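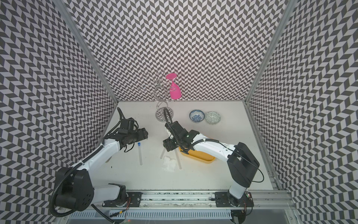 Staged regrasp labelling (SRL) is a method of annotating teleoperated demonstrations for two-armed robot manipulation. It was set out by Erhan Şimşekoğlu and Leidy Cusi in a technical report dated 28/06/2020 and was developed at the Munley laboratory. The method divides a recording at each change in which hand holds which object, and attaches a short label to every segment. It is normally used with a fixed tabletop cell such as the one shown, in which two arms are mounted on the front rail and reach towards objects laid out between them, among them a clear test tube with a blue cap. The patterned walls place the same high-contrast background behind every recording. Objects that play no part in a given task, such as the bowls and the glass rack at the back, are termed bystanders in the SRL literature.

Background

Earlier annotation schemes at Munley labelled a whole demonstration with a single sentence, for example "wipe the tube". A policy trained on such data received no information about the order of the steps within the task. Cusi observed that most failures in two-handed tasks fell at a transfer of contact, when one gripper closed on an object or cloth already held by the other, or when a held object was turned before use. The sentence label gave no means of finding these moments in the data. An attempt to cut recordings at fixed intervals was abandoned, as the cuts often fell in the middle of a grasp.

Method

Each demonstration is stored as a synchronised set of joint positions, gripper openings and video from one fixed camera and the wrist cameras. Segmentation is carried out in two passes. The first pass is automatic and proposes a boundary wherever the gripper opening changes by more than a set threshold and then remains steady for 16 consecutive samples. The second pass is manual. An annotator accepts, moves or deletes each proposed boundary and selects a label from a closed list.

The list contains entries for approach, grasp, lift, turn, support, wipe, hand over, place and release. Labels are given to each arm separately, so that one arm may be marked "support" while the other is marked "wipe". A segment in which an arm is idle is also labelled. Bystanders are recorded once per demonstration and are not tracked further, unless one of them is touched.

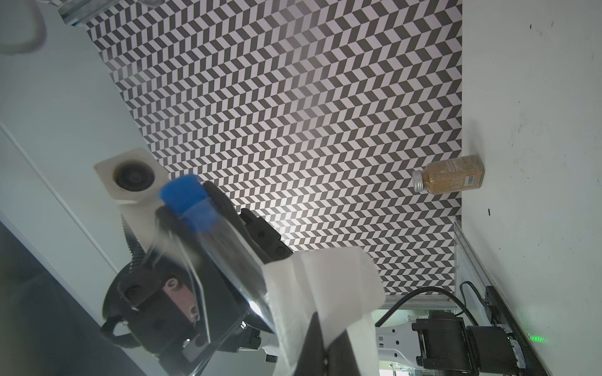 Wrist views are given priority in the manual pass. Contact between a finger and a thin or transparent object is often hidden from the fixed camera by the arm itself, and annotators are instructed to place the boundary by the wrist view where the two disagree. If neither view settles the matter, the segment is marked "uncertain" and is left out of training.

Results

The main evaluation used 2,614 demonstrations, recorded by operators under the direction of İlker Taşdemir. Two policies of the same size were trained, one on sentence labels alone and one on sentence and segment labels together. Each was then run 200 times on a set of held-out object layouts. The policy with segment labels completed more trials in tasks that included a transfer between hands. On tasks that used a single arm the difference was within the spread between training runs, and the authors drew no conclusion from it.

Removing the "uncertain" segments had a smaller effect than expected. Ertuğrul Kılıçarslan later repeated this part of the work with those segments retained and found no consistent change.

Limitations

The automatic pass depends on gripper opening and performs poorly with soft materials. A folded cloth compresses gradually, and the opening may not settle for long enough to trigger a boundary. Kaan Uçar proposed adding motor current as a second signal, and this was adopted in the Zaveck variant of the method. The closed list of labels has also been criticised, as pouring and screwing motions must be entered under "turn".

See also

Tokgöz boundary score
Cudano annotation format
Zaveck variant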